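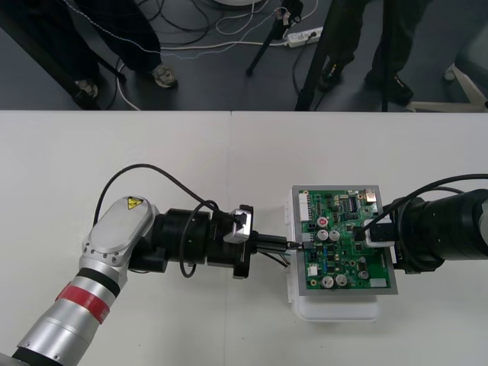

Final Project Report: A Headband That Reads Your Mind, Provided Your Mind Is on One of Two Things

Submitted May 11, 2018

1. What we proposed

Our proposal, which is still on the course site where anyone can find it, promised a headband that would let a person type by thinking. The finished project lets a person pick between "left" and "right" by thinking, with some patience, in a quiet room. The grading sheet asks us to account for changes in scope. That was the change in scope.

The project was called Sesari. The name was picked in the first week and outlived most of the original plan.

2. Background

Electrodes on the scalp pick up very small voltages from very large groups of neurons. The good news is that this requires no surgery. The bad news is that the skull is in the way, along with the skin, the hair and whatever the person put in the hair that morning. When someone imagines moving a hand, a rhythm over the opposite side of the head gets a little weaker. Our whole project depends on "a little weaker."

Implanted electrodes do far better, for obvious reasons. The ethics form for those is longer than this report, so we stayed outside the head.

3. Equipment and method

We used the Trastance headset that belongs to the department. It has dry electrodes, which saves everyone the trouble of gel and gives up some signal in exchange. The software is ours, apart from the filtering code, which we took from last year's group and thanked them for in the appendix.

There were 12 subjects, all students, all recruited with pizza. Each did two sessions. On every trial an arrow appeared and the subject imagined squeezing the hand on that side for four seconds. In total we recorded 2,978 trials. We then threw out 242 for blinking, jaw clenching or, in one long stretch, chewing. The pizza should have come afterward.

Electrode contact was checked before each block. We followed the procedure in the Urbonaitė handbook, the one on the lab shelf with no cover, and it worked better than the quick-start card.
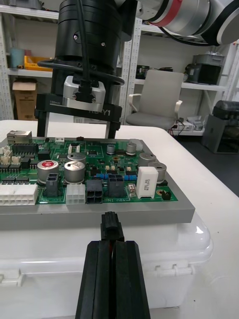

Can the headband tell what a person is thinking about?
It can make a fair guess at which hand the person is imagining, and it has no information at all on any other subject.

4. Results

The classifier did better than chance for nine of the subjects. For two it was no better than a coin, and for the last one it was reliably worse than a coin, which we spent a weekend finding fascinating until we noticed that the labels for that subject were swapped. Once fixed, that became our best result.

Second sessions went better than first ones. We would like to say the subjects learned to control their brain rhythms. They may also have learned to sit still. Our design can't separate the two, and we should have thought of that earlier than the night we wrote this section.

Delay was a bigger problem than accuracy. The program needs several seconds of signal before it commits to an answer, and people drift in that time. One subject reported thinking hard about the left hand, then about whether the left hand was bored.
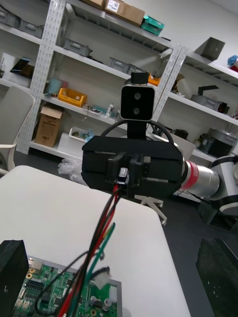
We did get the delay down toward the end by using shorter windows that overlap, with an update every 700 milliseconds. Accuracy dropped a bit. Subjects liked it more anyway, and several said it felt like the thing was listening — a generous reading of a moving bar on a gray screen.

5. Problems

The wireless link dropped whenever the microwave down the hall was running. We scheduled around lunch.

Thick hair defeated the rear electrodes. We tried a tighter strap, which improved the signal and produced headaches.

We also lost a full session to a laptop that decided to update itself.

6. What we would do next

Gel electrodes, first of all. A proper control condition with no imagined movement would come second, and it should have come first. The headset is booked by another group until July, so any further recording has to wait for them to finish. The code and the cleaned trials are in the shared course folder, with the swapped labels corrected and the chewing left out.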